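Backup rotation, October notes

The parity check on Varnum finished overnight with 2 mismatches, both in the old mail archive. I restored those files from the copy Kathleen Scanlon keeps and reran the check — clean this time.

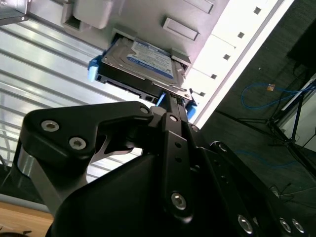
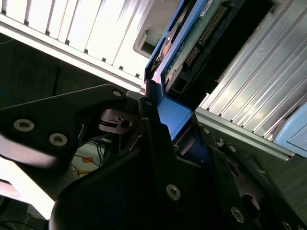
Drive bays, blue carriers partway in.

Retention stays at six months for daily sets. Monthly sets are kept until the pool passes 80 percent. The log now stands at 1682 lines, so I will split it by host before the next run.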